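# Neltstead Bagging Set

This data card covers the Neltstead Bagging Set, prepared by the Ranora manipulation group for the study of how a two-fingered gripper may place produce in soft bags. It should be read before any of the files are used. The card was last revised on Dec 7, 2018.

Maintainer: Stellan Haugen
Method and analysis: Ottar Söderlund

## Purpose

Most published work on packing uses rigid boxes, whose openings stay where they are put. A thin bag does not. Its rim moves when it is touched, its sides fold inwards, and the contents hide one another as the bag fills. The set was made to test one question: whether a wrist camera alone gives a controller enough information to find the opening of such a bag and release an item inside it.

The set is suitable for training and comparing policies that act on wrist images. It is not suitable for produce grading, for estimating weight, or for any claim about the handling of food intended for sale.

## Contents

| Item | Value |
|---|---|
| Episodes | 316 |
| Held out for testing | 32 |
| Camera views per episode | 1 (wrist) |
| Image rate | 30 per second |
| Gripper state | recorded with every image |
| Arm joint positions | recorded with every image |

Each episode is stored in its own folder with the image sequence, a table of arm and gripper readings, and a short text note by the operator. Notes are free text and have not been edited, except to correct spelling.

## Collection

All episodes were recorded by teleoperation at the Neltstead laboratory. Operators were asked to work at a steady pace and to make one attempt per item. Where an item was dropped outside the bag, it was left where it fell and the episode was kept. Removing failed attempts would have made the task appear easier than it is.

The gripper fingers have an open lattice inside. They were not cleaned or replaced between sessions, and users should expect marks on their surfaces to change over the course of the set. Bag, tray and produce positions were changed by hand between episodes without a fixed plan.

## Labels

Every episode carries 4 labels:

- `rim_found`: the finger reached the rim without pushing the bag over
- `item_held`: the item was lifted clear of its support
- `item_inside`: the item came to rest within the bag
- `bag_upright`: the bag remained usable after release

Labels were assigned by one reader and checked by a second. Disagreements are kept in `labels_raw.csv`, and the agreed value is in `labels.csv`. The label most often disputed was `bag_upright`. Users who depend on it should consult both files.

## Baseline

The reference method, called Plimach, predicts a short run of gripper motions from the current image and the last gripper reading. It has no separate model of the bag. In trials it learned to approach the rim reliably, but it released items too early when produce already in the bag resembled the item being held. A version trained with the drawstring masked out performed worse, which suggests that the cord serves as a guide to the opening. This has not been tested on bags without a cord, and the result should be read with that limit in mind.

The code is in the `plimach/` folder. Settings used for the reported runs are given in `plimach/settings.yaml` and should not be altered when results are compared with ours.

## Known limits

1. The fingers hide a large part of the view, particularly when the gripper is close to the bag.
2. Clear plastic produces bright reflections. Items behind several layers are blurred and may be hard to name.
3. White pipework is visible behind the bag in part of the set. A policy may learn to rely on it. We advise testing with the background changed.
4. Lighting was not controlled. Episodes recorded in August are brighter than the remainder.

## Access and correction

The set is released for research use. Copies are held at Neltstead and at the Sandberg site, and the two are compared whenever a new version is issued. Errors in the labels should be reported to the maintainer with the episode number and the name of the label concerned. Corrections are listed in `CHANGES.md`, and earlier versions remain available on request.

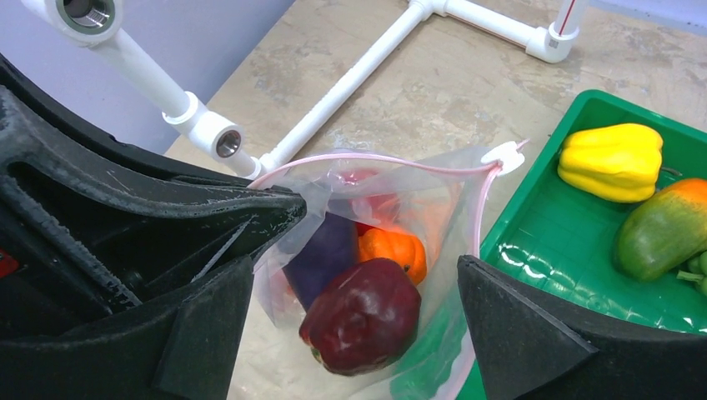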